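Workshop Assistant (part-time) — Fandville Tool Library

Fandville Tool Library is looking for a part-time assistant to look after the benches and the hand tools in our lending workshop. The post is for 80 hours a month, mostly mornings, with some evening cover in April.

We lend to 996 members and hold 4,000 items, from garden shears to tile cutters. The large things live in the back store with Konrad Bachmann. You would be working at the front, where the small tools are kept on pegboard and people come in to use a bench.

What the job involves:

Putting hand tools back on their hooks at the end of each session — scissors, pliers and tape on the board, screwdrivers in the cup.
Clearing and wiping down the wooden bench tops.
Checking blades, tips and handles, and setting aside anything that needs repair.
Booking items in and out on Ralska, our lending system. Training is given.
Showing new members where things go.

The front benches and the tools kept there:

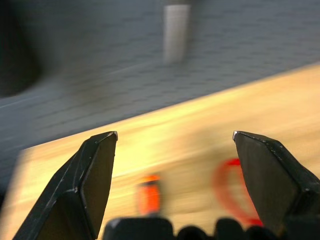
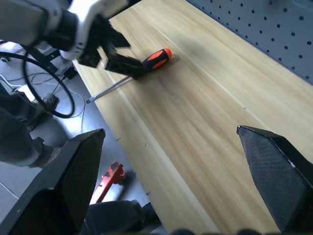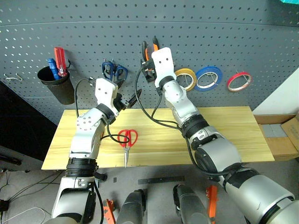
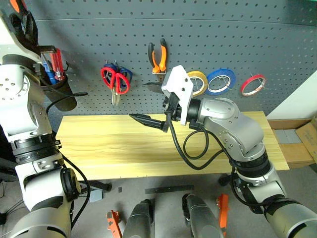 You do not need a trade background. We would like someone tidy, who knows a flat-blade screwdriver from a cross-head and doesn't mind doing the same small jobs every day. Experience of sharpening would be useful but we can teach it. You will be on your feet for most of a shift and will need to lift boxes from time to time.

You would report to Rosalie Mayrhofer, who runs the front workshop. There are 4 of us on the staff at present. Tea and coffee are provided, and staff borrow from the library free of charge.

To apply, send a CV and a short letter to Alun Ruddock at the Tullow Road desk, or hand them in during opening hours. Please say which mornings you can work. Closing date 3/24/19. Interviews will be held in the workshop in early April — wear something you can get dusty.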